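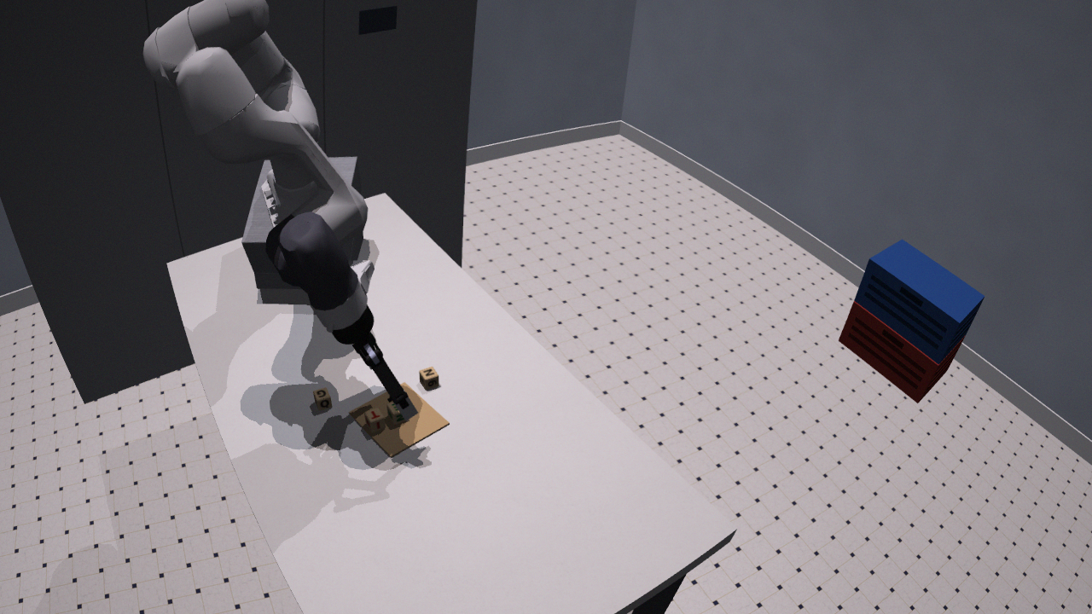

コンピューターの中の作業台。グリッパーの先のすぐそばに、木の文字キューブがあります。

ロボットの「お手本」はどうやって集めるの?
Stemville こども科学ページ 2018年8月1日

ロボットアームが、つみ木をつかんで板の上に置く。人間なら小さな子どもでもできる仕事です。でも、ロボットに同じことをさせるのは、けっこうたいへんです。

昔からあるやり方では、人がロボットに動きを全部教えます。「ここまで下がれ」「指をとじろ」「上がれ」「右へ動け」というふうに、順番に命令を書いていきます。つみ木がいつも同じ場所にあるなら、これでうまくいきます。工場では、今でもこのやり方のロボットがたくさん働いています。

では、つみ木の場所が毎回ちがっていたらどうでしょう。ななめになっていたり、板からはみ出していたり、となりのつみ木とくっつきそうになっていたりしたら? 全部の場合について命令を書いていたら、いつまでたっても終わりません。

そこで使われるのが、「学習するプログラム」です。たくさんのお手本をコンピューターに見せて、どういうときにどう動けばよいかを、プログラム自身に見つけさせます。このページでは、そのお手本を集める仕事について説明します。例に出すのは、Verstraeteという会社の研究チームが進めている「Follia(フォリア)」という計画です。Folliaの目標は、机の上の小さな物をかたづけるロボットをつくることです。

お手本には何が入っている?

お手本というと、習字のお手本や、ダンスの先生の動きを思いうかべるかもしれません。ロボットのお手本は、コンピューターに保存された記録です。Folliaでは、つみ木を1回つかんで置くまでを「お手本1つ」と数えます。

1つのお手本の中には、次のようなものが入っています。

・カメラで見た机の上の画像
・アームの関節が、それぞれどのくらい曲がっているか
・グリッパー(物をつかむ手の部分)が開いているか、とじているか
・次の瞬間に、アームをどちらへどれだけ動かしたか
・何をする仕事だったか(「Tのキューブを板の上に置く」など)
・最後にうまくいったかどうか

大事なのは、「見えているもの」と「そのときの動き」が組になっていることです。画像だけがたくさんあっても、どう動けばよいかはわかりません。動きの記録だけがたくさんあっても、何を見てそう動いたのかがわかりません。2つがそろって、はじめてお手本として使えます。

これは、自転車の乗り方をおぼえるときと少しにています。「ハンドルを右に切った」とだけ聞いても、役に立ちませんね。前に石があったから右に切ったのか、道が右に曲がっていたから切ったのか。まわりの様子といっしょに見て、ようやく意味がわかります。

だれがロボットを動かすの?

ここで、ふしぎに思った人がいるかもしれません。ロボットはまだやり方を知らないのに、だれがお手本を見せるのでしょうか。

答えは人間です。お手本を集める係の人が、コントローラーを手に持ってロボットアームを動かします。コントローラーを前に出すとアームも前に出ます。ボタンをおすとグリッパーがとじます。このように、はなれたところから機械を動かすことを「遠隔操作(えんかくそうさ)」といいます。

ゲームがとくいな人なら、すぐにできそうに思えます。ところが、はじめはみんな苦労します。自分の手なら、物にさわった感じが指に伝わってきますが、コントローラーではそれがわかりません。画面で見ると、グリッパーがつみ木の真上にあるように見えるのに、おろしてみると少し手前だった、ということもよくあります。

そんなときに役に立つのが影です。グリッパーの影とつみ木の影がどのくらいはなれているかを見ると、高さの見当がつきます。練習をした人は、物だけを見ずに、影のほうにもちらちらと目をやるようになります。

Folliaの係の人は、練習が終わるまで、自分の動きを記録に残しません。へたな動きがお手本にまざると、プログラムがそれをまねしてしまうからです。

コンピューターの中の部屋

お手本を集める場所は、本物の部屋とはかぎりません。Folliaでは、はじめのお手本をコンピューターの中の部屋で集めます。この部屋をつくるソフトには「Inari(イナリ)」という名前がついています。

コンピューターの中に、本物にそっくりな世界をつくって試すことを「シミュレーション」といいます。見た目だけをまねた絵とはちがい、物が落ちる速さや、すべりやすさ、ぶつかったときの動きも計算しています。つみ木のはしをおせば、つみ木は回ります。つかみ方が悪ければ、とちゅうで落ちます。

上の画像を見てください。白い長い机の上に、うすい四角の板と、文字のついたキューブがあります。キューブは板の上にのっているものも、板の外にあるものもあります。机にはアームの影が落ちていて、左のほうのキューブは影の中に入っています。

影の中にあるキューブは、プログラムにとって少しむずかしい相手です。人間は、明るいところのつみ木も暗いところのつみ木も、同じ木でできていると思って見ることができます。カメラの画像では、明るいところと暗いところで色の数字がかなりちがいます。だから、影の中の物をつかむお手本も入れておかないと、暗いところにきたとたんに、つみ木を見つけられなくなってしまうことがあります。

机から遠いところには、青いケースと赤いケースが重ねてあります。つみ木をつかむ仕事には関係がありません。でも、本物の部屋には、仕事と関係のない物がいろいろ置いてあるものです。いつも何もない部屋だけで学習したプログラムは、後ろに知らない物が1つ見えただけで、動きがおかしくなることがあります。

シミュレーションのよいところ、こまるところ

シミュレーションには、よいところがいくつもあります。

まず、こわれません。アームを机にぶつけてしまっても、やり直しのボタンをおせば、はじめの形にもどります。本物のアームだったら、修理に何日もかかるかもしれません。

次に、かたづけがいりません。本物の机では、1回終わるたびに、だれかがつみ木をならべ直します。これがかなり時間のかかる仕事で、お手本を集める時間より、ならべる時間のほうが長くなる日もあります。コンピューターの中なら、一瞬で新しいならべ方になります。

それから、正しい答えがわかります。キューブがどこにあって、どちらを向いているかを、コンピューターは全部知っています。本物の部屋では、場所を調べるだけでも、カメラや物さしで測らなければなりません。

こまるところもあります。どんなにうまくつくっても、シミュレーションは本物とまったく同じにはなりません。木のつみ木の表面は、新しいうちはさらさらしていても、何度もさわるうちにつるつるしてきます。角が少しへこむこともあります。カメラのレンズにほこりがつくこともあります。こういうことを全部計算に入れるのは、とてもむずかしいのです。

シミュレーションではうまくいったのに、本物ではうまくいかない。研究をしている人たちは、このちがいを「ギャップ」とよんでいます。日本語にすると「すきま」や「へだたり」という意味です。ギャップを小さくするために、Folliaではシミュレーションのお手本のあとに、本物の机でもお手本を集めます。

同じお手本ばかりではだめ

お手本は、多ければ多いほどよいのでしょうか。半分は正しくて、半分はまちがいです。

つみ木をいつも同じ場所に置いて、いつも同じ動きでつかんだとします。そのお手本が200あっても、プログラムがおぼえるのは、ほとんど1つの動きだけです。テストで、漢字ドリルの同じページばかりを練習してきた人が、別のページの漢字を書けないのと同じです。

そこで、お手本を集めるときには、いろいろなものを変えていきます。Folliaで変えるのは、次のようなものです。

・キューブの場所
・キューブの向き
・上になっている文字
・板の場所と向き
・光のあたり方
・部屋のすみに置いてある物
・アームの出発点

このうち光のあたり方は、14通りが用意されています。朝のようなななめの光もあれば、天じょうのあかりだけのような光もあります。係の人は光を自分で選べません。選べるようにすると、やりやすい明るい光ばかり使ってしまうので、コンピューターがくじ引きのように決めています。

人間のくせにも注意がいります。右ききの人は、アームを右側から回しこむことが多くなります。せっかちな人は、グリッパーを速くおろします。1人だけでお手本を集めると、プログラムもその人のくせをおぼえます。それで、何人かで交代しながら集めます。

ただし、みんながあまりにちがう動きをするのもこまります。同じならび方のつみ木を見て、ある人は左から、別の人は右からつかんだとします。どちらも正しい動きです。けれども、学習のしくみによっては、左と右のまん中をとろうとして、つみ木の正面にぶつかっていくことがあります。そこでチームでは、「となりに物があるときは、あいている側に指を入れる」といった約束を決めて、紙に書いてはってあります。

失敗したお手本はどうする?

人間が動かしていても、失敗はします。つみ木を落とす。となりのつみ木をたおす。板のはしに置いてしまって、ぐらっとする。

ある日の記録を見てみましょう。この日は、シミュレーションの中で200回の作業をしました。あとで見直したところ、そのまま使うことができないものが61回ありました。ずいぶん多いですね。理由はいろいろです。とちゅうでキューブを落としたもの。ちがう文字のキューブをつかんだもの。作業は成功したけれど、とちゅうで長く止まって考えこんでいたもの。はじめの数秒が記録されていなかったもの。

長く止まっていた記録がどうしていけないのか、わかりにくいかもしれません。係の人は、頭の中で「どこからつかもうかな」と考えていただけです。でも、頭の中は記録に残りません。プログラムから見ると、「つみ木の前では、じっと動かないのがよい」というお手本になってしまいます。実際に、こういう記録がたくさんまざっていたときには、つみ木の手前で止まったままになるロボットができました。

使えなかった記録は、すてずに別の場所にしまいます。落とした記録は、「こうすると落ちる」ということを調べるときに使えるからです。それに、失敗したあとでうまくやり直した記録は、とても役に立ちます。つかみそこねて、少し上がって、向きを直して、もう一度つかむ。こういう動きを知らないロボットは、一度失敗すると、空っぽのグリッパーを板の上まで運んで、何もないところで指を開きます。

名前をつける仕事

記録が集まると、次は「ラベル」をつけます。ラベルは、その記録が何なのかを表す札のようなものです。「成功」「落とした」「ちがうキューブ」などがあります。

文字キューブでは、ここで迷うことがよくあります。たとえば、OとQは、遠くから見るとそっくりです。GとCも、影に入ると見分けにくくなります。NはたおれるとZのように見えます。係の人が画像だけを見てラベルをつけると、人によって答えが分かれてしまうのです。

シミュレーションなら、コンピューターが文字を知っているので、答え合わせができます。本物の机の場合は、2人が別々にラベルをつけて、同じになったかどうかを調べます。ちがっていたら、もう一度記録を見て話し合います。それでも決まらないときは、「わからない」というラベルをつけます。むりに決めるより、そのほうがあとでこまりません。

地味な仕事ですが、ラベルがまちがっていると、プログラムはまちがったことをまじめにおぼえます。プログラムには、ラベルをうたがう力がないからです。

テスト用のお手本はかくしておく

学習が終わったら、本当にできるようになったかどうかをたしかめます。このとき、学習に使ったお手本と同じならび方でためしてはいけません。答えを丸暗記しているだけかもしれないからです。

そこで、はじめからいくつかのならび方を、テスト用として別にしておきます。Folliaでは11のならび方がテスト用です。その中には、キューブどうしがとても近いものや、キューブが板の角にかかっているものもあります。学習のときには、このならび方を使いません。お手本を集める係の人も、どんなならび方かを知らされていません。知っていると、ついにた場所で練習してしまいます。

テストの結果がよくなかったときは、どこで失敗したかを見て、足りないお手本を考えます。影の中で失敗が多ければ、影の中のお手本をふやします。となりのキューブをたおすことが多ければ、キューブが近くにならんだお手本をふやします。集めて、学習させて、テストして、また集める。研究チームの毎日は、このくり返しです。

やってみよう:紙のお手本集め

家や教室でも、お手本集めに近いことができます。2人でやってみましょう。

用意するもの
・つみ木か消しゴムをいくつか
・四角に切った厚紙
・わりばし
・ノートとえんぴつ
・目かくしに使うハンカチ

やり方
1 1人が「ロボット」、もう1人が「お手本係」になります。
2 お手本係は、机に厚紙とつみ木を置き、ならび方をノートに絵でかきます。
3 お手本係は、わりばしでつみ木を1つつまんで厚紙の上に置きます。そのときの動きを「前へ10センチ、下へ5センチ、つまむ」のように、絵の横に言葉で書きます。
4 ならび方を変えて、何回かくり返します。
5 ロボット役の人は、目かくしをしてわりばしを持ちます。お手本係は、新しいならび方をつくり、ノートの中からいちばんにているお手本をさがして、書いてある動きをそのまま読み上げます。
6 ロボット役の人は、聞いたとおりに動きます。

にているお手本がノートにあれば、つみ木の近くまで行けるでしょう。なければ、ぜんぜんちがうところをつまみます。どんなお手本をふやせばよいか、2人で話し合ってみてください。お手本係は、とちゅうで「もうちょっと右」と助けてはいけません。

わりばしを持っているときは、顔の近くで動かさないでください。目かくしをした人は、いすにすわったままでやりましょう。

よくある質問

お手本がたくさんあれば、ロボットは何でもできるようになりますか?
なりません。つみ木をつかむお手本で学習したロボットは、つみ木ににた物ならつかめることがあります。でも、ぬれたスポンジをつかんだり、びんのふたを開けたりするには、別のお手本がいります。

ロボットは文字が読めるのですか?
キューブの文字を見分けるだけなら、学習すればできるようになります。言葉の意味がわかって読んでいるのとはちがいます。Tという形を見て、Tという札のついた物だと判断しています。

人間の手の動きをビデオにとって、お手本にできませんか?
そういう研究もあります。ただ、人間の手とロボットのグリッパーは形がちがいます。指の数も、曲がり方もちがうので、ビデオの動きをロボットの動きに直す工夫がいります。

お手本を集める仕事は、いつかなくなりますか?
ロボットが自分でためして、自分でお手本をつくる方法も研究されています。それでも、何をさせたいのかを決めることと、うまくいったかどうかをたしかめることには、今のところ人の目が必要です。

言葉のまとめ

アーム:腕の形をした機械。
グリッパー:アームの先についている、物をつかむ部分。
シミュレーション:コンピューターの中に本物ににた世界をつくって試すこと。
遠隔操作:はなれたところから機械を動かすこと。
ラベル:記録の中身を表すためにつける名前。
ギャップ:シミュレーションと本物のちがい。

このページのつづきは10月にのせます。次は、本物の机でのお手本集めと、つみ木をならべ直す仕事についてです。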